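May 20, 2023
By Fereshteh Ghorbani

What do you get in the Tovden kit?
Two hand-held grippers with soft pads, a camera for each and a cable. I've had ours since it cost 288 pounds, and I still think that's fair!

Is it hard to learn?
Not really. I'd start with chopsticks, a utensil holder and a tablecloth (any pattern, mine's checked). They're thin and they lie flat, so you soon find out how gently you need to squeeze.
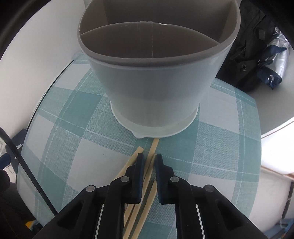

Go in low, with the fingers open, and close them slowly. I rushed it for my first 407 tries and wish I hadn't.

Can I use both grippers at once?
Yes, and I'd say do! One can steady things while the other picks up, though I'm still clumsy with my left.
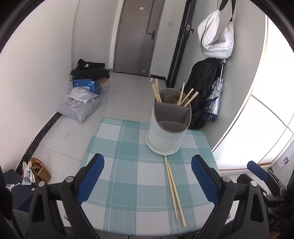 It does get tiring on the wrists, so take breaks. I've saved 1057 recordings so far and never did more than an hour in one go.

Can I get spare pads?
Plesard sells them in pairs. New stock is due in June.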